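On Fri 29 October, the Holitz workshop wrote:

> The Vurnell straps came back from edge paint with cracking at the buckle fold. Is this the hide or the paint?

Most likely the paint. Groltum lot 331 was mixed thick, and two full coats at the fold will split once the strap is bent. Sand back to bare edge, prime, then apply three thin coats. Leave 50 minutes between coats.
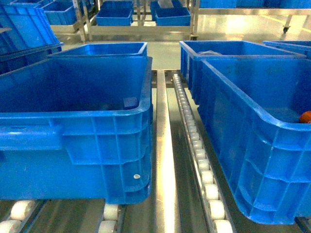
Lot 161 is fine and can ship with the Sæther totes. Please hold the rest of 331 until I have bend-tested a few straps. New paint is due in November.

Do not glaze over the cracks. It hides them for a week at most.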